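3.2 Getting lithium out of the Korkari brine

I'll start with the part of the work that gave me the most trouble, which is the feed. The Korkari brine comes up warm and salty with a fair bit of magnesium in it, and magnesium is the thing everybody in this business complains about. It behaves a lot like lithium in solution, so any sorbent that grabs one will happily grab some of the other. When Lutz Weidemann first sent me the well logs I thought we could just borrow the settings from our earlier bench work and be done by the end of February. We couldn't. The first columns loaded up with magnesium so fast that I assumed I had mislabeled the bottles (I checked, twice, and I hadn't).

So we went back and changed the order of things. In the runs reported in this section, the brine goes through a lime step first, then a settling tank, then a cartridge filter, and only then does it meet the sorbent. The sorbent is Trillenine, a layered aluminum material that we made in our own lab in batches of 500 grams. I like it a lot! It is cheap to make, it doesn't fall apart in hot brine, and it lets go of the lithium in plain warm water, so we don't need acid to strip it. The catch is that it packs down. If you push the flow too hard the bed squeezes together, the pressure climbs, and you spend your afternoon digging out a column with a plastic spoon.

Aishwarya Kandasamy ran most of the column tests and she was far more patient with them than I would have been. Each test used 200 liters of treated brine, fed from the bottom up, with samples pulled from the outlet on a fixed schedule. We called the bed full once lithium at the outlet reached half of what was going in. Some groups wait longer than that, and I can see why, but with a bed that packs down I would rather stop early and keep the column alive for another cycle. All of the lithium numbers come from the same instrument, and we reran the standards every morning before touching a sample.

Across the full set of tests the wash water carried away 93 percent of the lithium that the bed had picked up. I was hoping for a bit more. Looking at the spent beds, I think the missing part sits in the top layer, where the wash water tends to find itself a channel and skip the corners. Running the wash slower helped in two of the tests and did nothing in a third, so I won't claim we have that sorted out. Magnesium in the wash was low enough that the next step (softening, then evaporation) went through without any special handling.

We also tried brine from the smaller Tomow well, mostly out of curiosity. It has less lithium and a good deal more silica, and the silica coated the cartridge filters in no time. I've left those runs out of the figures, but the raw values are in the supplement for anyone who wants to argue with me over them. I do think Tomow could work with a better settling step. It would need a bigger tank than the one we had, and a bigger budget too.
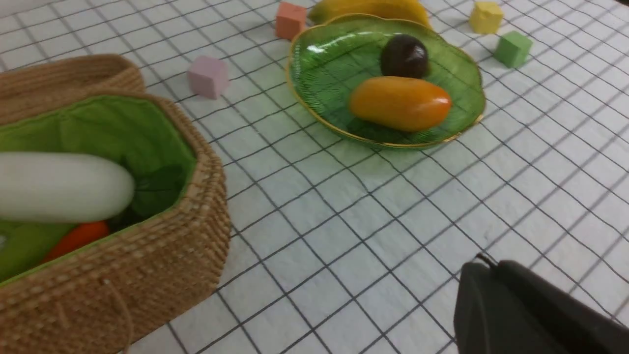 Figure 4. Glass dish with fruit and four small foam cubes on a gridded white tabletop.

The longest run we have so far went to 2,802 bed volumes on a single charge of Trillenine, counting the brine feed only and leaving out the washes. Uptake slipped a little over the first few cycles, then settled down and stayed put. I had expected it to keep sliding, and I still don't have a good explanation for why it stopped. Lutz thinks the loosest grains wash out early and what stays behind is the tougher stuff. That fits with the fine powder we kept finding in the outlet line, though we never collected enough of it to weigh properly.

One more thing on cost. The Amegashie process, which we compare against in Section 4, uses less sorbent per liter but needs an acid strip and a neutralizing step after it. On our brine I'd take the warm water wash, even with the packing problem. On a cleaner brine I'm less sure, and the comparison there depends mostly on what you pay for lime.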